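Sirness snack packets, two-arm set
Data card, written by Urszula Wieczorek

Read the part on limits before you train on this. The set was put together in July for the Plorkix bench, and I was asked to write it up after the collection was over, so parts of what follows come from the operators' notes and parts from my going through the recordings afterwards. Where the two disagree I have gone with the recordings.

What it is

Examples of two robot arms handling red snack packets and a shallow plastic bin on a wooden table. Both arms were driven by a person throughout. Nothing in the set was produced by a trained policy, whatever the older project page says.

There are 24 sessions. Each holds an unbroken recording from 3 cameras: head, side and wrist. Joint positions, gripper openings and the operator's commands are stored next to the video on a shared clock. The clock on the wrist camera drifted in 2 of the sessions and I have marked them "drift" in the index. Don't average over them and hope.

Why I am cautious about it

The proposal said this set would teach "general handling of soft packaging". I don't believe that and I'd ask you not to repeat it. The packets are much alike, the table never changes, and the same people drove the arms all the way through. What you will probably get is a policy that is good with red packets on pale wood. That may be enough for you – it was enough for Lasen, who only wanted a warm start for their own bench.

Views from the head, side and wrist cameras, in that order:

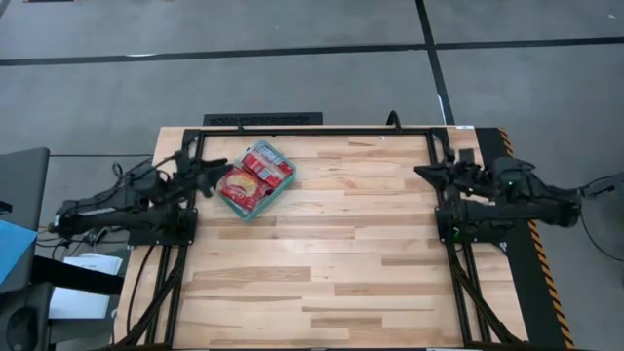
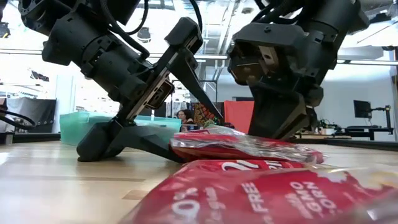
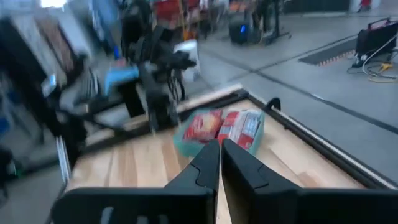 How sessions were labelled

Every session has a short written instruction and a result: done, part done or failed. The instruction was written before the session and was not changed if the operator went on to do something else. In 9 sessions they did. Those carry a second field, "what happened", which I filled in by hand. Use that one if you train on language. The first field is kept for people who want to measure how bad the mismatch is.

"Done" means the operator said it was done. Głowacki went over the results a second time and was stricter, mostly over packets left hanging on a rim. His labels are in their own column. I trust them more than the first lot, but he worked from the side camera alone and an arm is often in the way there, so he will have missed things too.

Failed sessions are included. Please leave them in unless you have a reason to drop them. An earlier copy of this set went round with the failures taken out, and the scores people reported from it looked a good deal better than they should.

Known limits

Wrist video blurs when the arms move fast. We did not filter for this.

The grippers have no force sensing. Anything you want to know about how hard a packet was squeezed has to be guessed from the gripper opening, and I would not guess.

The room was in normal use. Backgrounds change between sessions, and so does the daylight. I have seen this described as "natural variety". It is just a room, and far too few changes to count as variety in any useful sense.

Operators got quicker as they went on. Early and late sessions are not the same kind of example, so don't split train and test by date. The split file in the folder mixes them.

There is no held-out object. If you want to claim anything about new objects you will need to record your own.

Using it

Start with index.csv, then load one session and play all the views together before you write any code. Times are in seconds from the start of the session. Gripper opening runs from 0 (shut) to 1 (fully open) for both arms. The left and right columns were swapped in the first release – if your copy has no file called CHANGES, throw it away and fetch a new one.

Corrections go to me through the Plorkix tracker. Please give the session number and the time, and say which camera you were looking at.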